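Sornar Burger Set

Data card, version 2, 10 January 2020

Contents

This set has 123 recordings of one kitchen task: to build a burger on a metal tray. The lettuce and the red onion wait in small clear containers. Tomato is cut in thick slices. 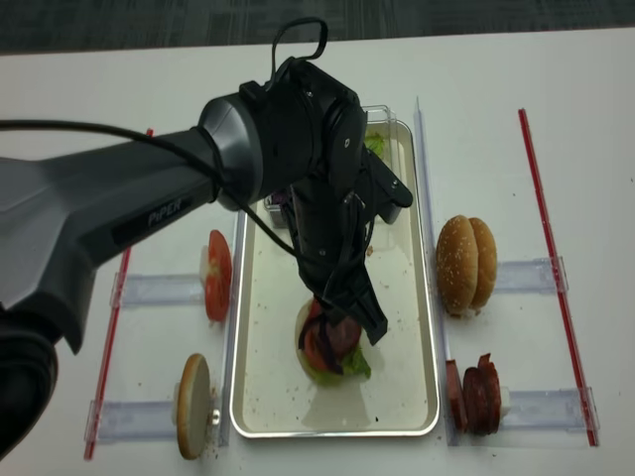

Known problems

Crumbs stay on the tray between recordings. In 3 recordings from December the onion is missing, please leave them out if you study the order of layers.

Use

Free for research. Please cite the name Sornar and the version.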